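Print this page | E-mail this page

Graltach Command Line Trainer – review after one month of use

July 26, 2020

I am working as a junior system administrator in a small office, and this winter I decided to sit for a Linux certificate. I had already one thick book, which I bought second-hand, and I did not like it. So I paid for the Graltach trainer, published by Gistosora, and I used it nearly every evening for one month. I write this review for people who are in the same situation as me: they know the everyday commands, but they are nervous about the exam.

What you get

The trainer is a program which you install on your own computer. It contains 496 practice questions and 33 small labs. The questions are sorted by topic: boot process, packages, file systems, permissions, processes, kernel modules, shell scripts, basic networking. The labs run in a virtual machine that comes with the program. You also receive a printed command card and a small booklet with the licence key. Mine came by post in four days.

Installing took me longer than I expected. The virtual machine is a big download and my connection at home is slow. The first time, the download stopped near the end and started again from zero. I wrote to the support and they sent me a direct link, which was better. After this, all was quick. On my laptop with 8 GB of memory the labs run well, but I would not try it with less.

The questions

Most of them are good. They are written clearly and they do not try to catch you with a strange word. I was afraid of this, as English is my second language and some practice tests are more a test of reading than of Linux. When you give a wrong answer, you get an explanation of five or six lines, and often a reference to the manual page. I started to open the manual page each time, and I think I learned more from this habit than from the questions themselves.

The chapter on file systems is the strongest one. It explains what happens when you write a wrong line in /etc/fstab, and then you have a lab where the machine does not boot and you must repair it. I failed this lab three times. Now I can do it without notes.

The chapter on systemd is weaker. Several questions still ask about the old runlevels as if they were in daily use, and the section on timers is only one page. There is also an error in the topic of permissions: one explanation says that the sticky bit on a directory stops other users from reading the files. It is not correct, it stops them from deleting or renaming files which are not theirs. I reported it and received a polite answer, but the error is still there in the version I have today. 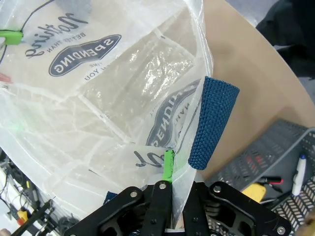 "Better than" and "Spending" in the print on a white plastic bag.

The labs

For me the labs are the reason to buy this product. You get a task, for example "the user cannot write to the shared folder, find out why", and a terminal. No menu, no hints unless you ask for them. When you finish, you type the word check and the program looks at the state of the machine. It does not matter to it which commands you used, only if the result is right. I like this very much. In one lab I used find with -exec and the sample solution used xargs, and both were accepted.

Sometimes the check is too strict. In the lab about cron I wrote the job in a file under /etc/cron.d, and the program wanted it in the crontab of the user. The task did not say this. I lost half an hour looking for a mistake that was not there.

The reset button works well and brings the machine back in less than a minute. I used it a lot – maybe too much – in the chapter about logical volumes.

The practice exam

There is a timed exam at the end. The score goes up to 1,000 and you choose yourself where to put the passing mark. I would prefer that the program gives some recommendation. The questions in this exam are taken from the same collection, so after two or three attempts you recognize them and the score does not mean so much any more. My advice is to keep the exam for the last week.

The printed card is nice to have on the desk, but the letters are small and the grey colour of the option names is difficult to read under a lamp.

Compared with others

Before, I tried the free version of Plemton for two weeks. It has a bank of 2,000 questions and it runs in the browser, so you can use it on the bus. But many of its questions are almost the same with one word changed, and the explanations are short or missing. A colleague lent me also the Bright flash cards. They are good for remembering options of tar, ps and grep, but they cannot teach you how to repair something. If you have only a phone to study on, Plemton is the more practical choice. If you have a computer and one free hour in the evening, I would take Graltach.

What I would change

I would like a search field for the questions. At the moment you can only go through the topics one by one, and to find again the question about module dependencies I had to scroll for a long time. A dark colour scheme would also be welcome. And the program should remember the size of the window, as it opens very small every time.

The licence is for one computer only. You can move it to another one, but you must write to the support first and wait for a new key. I did this once, when I changed the disk in my laptop, and the key arrived the next morning.

My rating: four out of five. I take one half point for the old material about runlevels and one half for the strict checks. My exam is booked for next month and I continue with the labs until then, mostly networking, where my results are still not good.

Contact us | Copyright 2020, all rights reserved | Back to top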